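**Clorkley rectangular serving tray, stainless steel**

The Clorkley tray was assessed for the refreshment service at the Dudomby day centre, where trays are carried between the kitchen and the activity room up to 40 times a week. The assessment was led by Yeshi Mamo and ran through January.

The tray is a plain stainless steel rectangle with rounded corners and a raised rim. The rim gives a secure grip and keeps paper cups and wrapped biscuits from sliding off when the tray is tilted. The base is shallow, so a full plastic bottle should be carried lying down.
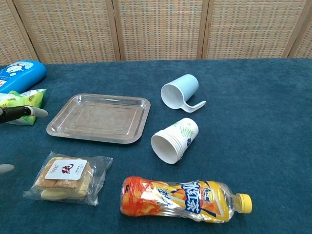
Cleaning is straightforward, although the finish shows smudges readily and needs drying with a soft cloth if it is to look presentable. On carpeted table coverings the tray stays where it is put. On bare tables it moves more easily than the Seppälä tray it replaces, and staff should use a mat.

Two trays were tested over 11 weeks of use in all, including the busier Sunday sessions. Neither bent. One acquired a light scratch on the underside.

The tray is recommended for cold drinks and packaged snacks. It is not recommended for hot drinks, as it has no handles. Orders should be placed through Fasto, catalogue number 349.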